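Cillow Home
Tables Desks Chairs Care Delivery Contact

The Pukberg Table

By Bethel Workneh – February
3 min read

We have sold the Pukberg for long enough to know what people ask about it. They ask whether it comes in walnut. It doesn't. They ask whether it comes in white, and we pretend the line has gone bad.

It comes pale. The top has a blond, maple-like face, the legs are plain, and the whole thing goes together with one hex key and a moderate amount of marital tension. Killian Texier drew it as a work table for a print shop, which explains the missing drawers. He feels that drawers are where scissors go to die. You may feel otherwise, in which case please see the Barrera desk, which has five and is priced like it.

Most of what you pay for is the surface, so it helps if you like looking at wood grain. The lines run fine and close along much of the top, then wander off into loops and swirls as if they'd lost interest. The color stays in the beige family, with a little pink in it if you go looking. Customers who want a perfectly even top have sent us some very firm emails.
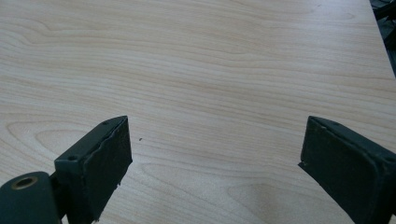
Size and weight

The top is 136 cm long. It weighs 42 kg assembled, so decide where you want it before you put it together. Four adults can eat at it, or one adult can spread out tax papers and eat standing at the sink. The edges are eased just enough that you can lean on them through a long phone call.

Assembly

Allow 25 minutes. Noémi Szilágyi in our workshop does it in less, but she has a padded bench and no children. Lay the top face down on a blanket, start all the bolts by hand, and tighten them only when every leg is on. If a leg wobbles, check the floor before you write to us.

Living with it

Wipe it with a damp cloth and dry it off. Use coasters, or don't, and develop a story about the ring. Direct sun will darken the top over time, more slowly than you fear – though a fruit bowl left in one spot all summer will leave a paler patch where it stood. Move the bowl now and then.

Please don't sand it. We get a call about this every spring.

Goes with

The Mostent bench fits underneath with room for knees. The Barrera desk is the same height, should you need a long run of table for a buffet or a grudge.

Delivery is to the ground floor. Stairs are extra, and spiral stairs are a conversation with Eldana Yilma, who answers the phone until 5 in the afternoon.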